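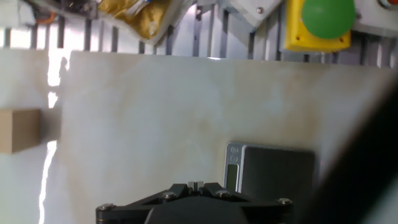
Digital scale, charcoal body with a silver-grey strip on the left.

Trornidthorpe Community Board > Local news and incidents > Break-ins at Ruddock Lane lock-ups

gravelpit_ewan
Posted 07:42
The lock-ups behind Ruddock Lane were done again overnight. 31 units in the block and two were opened, both on the north side where the lamp is out. The hasps were cut and the padlocks left on the ground. Police attended just after six and gave the owners a crime reference each. If you rent one, go and check the hasp as well as the lock. Mine was scored part of the way through and still looked shut from the road.
Ewan Katene

Flarkari
Posted 08:10
Which type of hasp? The originals are thin pressed steel with exposed bolt heads. I swapped mine in January for a closed-shackle lock on a hardened plate and have had no trouble.

gravelpit_ewan
Posted 08:26
Originals on both. Cut through the staple, clean edge, so probably a battery grinder and not croppers.

millside_31
Posted 09:03
I'd dispute the grinder. I'm 100 metres away with the window open and heard nothing. A grinder on steel carries a long way at night. Large croppers will leave a fairly clean face on soft metal.

Flarkari
Posted 09:15
Croppers leave two bevels meeting in a ridge. A disc leaves a flat face with fine parallel lines and usually some blueing. Ewan, which was it?

gravelpit_ewan
Posted 09:51
Been back to look. Flat face, fine lines, slight discolouration. I've told the officer and left the pieces where they are.
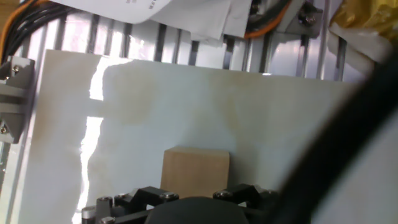
Wooden cube in front of the white panel.

R_Kereama
Posted 10:34
One of the two was mine. Taken: a mitre saw, two cordless drills and a box of copper fittings. Replacement cost comes to £2,458. The insurer wants proof that the unit was locked with "an approved device", and the policy doesn't define one. Has anyone had a claim paid on a lock-up here?
Rangi Kereama

millside_31
Posted 10:58
Look in the schedule, not the main booklet. Mine lists the approved standards under endorsements. Also check whether tools are covered overnight away from the house. Many home policies exclude them.

tessellate
Posted 11:20
The lamp has been reported twice that I know of. The landlord says it belongs to the council and the council says the column is on private land. Until that is settled the north side will stay dark.

Flarkari
Posted 11:37
A lamp won't stop a grinder. Those doors can't be seen from the road, lit or not. I'd spend the money on plates.

tessellate
Posted 11:49
Disagree. Both units opened last time were on the dark side too. The south row has the same hasps and hasn't been touched.

R_Kereama
Posted 12:22
Found the schedule, thanks millside. It asks for a five-lever or closed-shackle padlock – mine was closed-shackle and I have the receipt. The hasp isn't mentioned. Claim form goes in this afternoon.

gravelpit_ewan
Posted 12:40
If anyone has a camera covering the Gravel end of the lane, please check from midnight to six and pass anything useful to the police on 101. Don't post number plates on here.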